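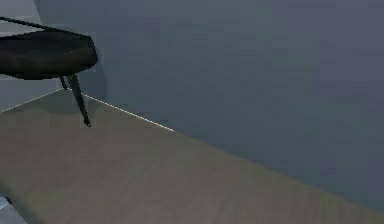

Finished the third Clunetti collection last night. It's the one with the flooded city. Going to put my thoughts here in a few posts. Spoilers for the first two books, light ones for this.

For anyone new: Clunetti is a superhero comic about a retired strongwoman who runs a ferry. Written by Nisreen Matar, drawn by Vlasta Georgiev. It started as a web series and the first print run was 3,000 copies. My copy of book one is from that run and the spine is already going.

The big question after book two was who would take over as the Ballanance. I thought it would be Rafi, the nephew. Most people I talk to thought so too. It's his aunt's old teammate, the one who was in four panels of book one.

I like that choice. She's 64 years old in the story and she's drawn that way. Her knees hurt. She takes the stairs one at a time in the rooftop chapter, and Georgiev gives that two full pages.

What I don't like is how Rafi gets handled after. He gets angry, he leaves, he comes back in the last chapter and says sorry. We don't see where he went. If he's going to be the lead in a spin-off, fine, but I paid for this book.

The villain is Onance again. I know some readers are tired of him. He worked better for me this time because he mostly talks to people on the phone and stays out of the fights. The call with the harbor master is the best scene he's had.

Colors: the flood chapters are all green and gray and it gets hard to tell who is who at night. I had to go back twice in the tunnel fight. I read the web version of that part in February and it was brighter, so it may be a printing thing. If your copy looks different, let me know.

On the movie. Yes, I saw the news. Jad Abou Jaoude is listed as director and Maya Nasrallah is playing Clunetti. I've only seen her in one thing, the courtroom series, and she was good in it. She's younger than the character by a lot.

I would rather they wrote the part for someone older. The whole first book is about her having quit 30 years ago. If you make her 40, she quit when she was 10. They'll have to change that and I don't know what they change it to.

Someone asked if Mangundap is in it. The giant crab. No word yet. He'd be expensive. I think you can do book one without him but you can't do book two.

Jihad Rawashdeh is doing the music, which I missed the first time I read the announcement. He did the short film that came with the book one reprint. That theme on the low strings is still in my head, so I'm happy about that part.

Reading order, as I get asked this a lot: book one, then the ferry short, then book two, then book three. Skip the crossover until you've done all 3. It gives away who the Ballanance is on the cover.

Correction to the post on colors. The tunnel fight is chapter five, and the part I read online was chapter four. So I was comparing two different chapters. Still too dark though.

Next up is the crossover reread. Will post when I get through it.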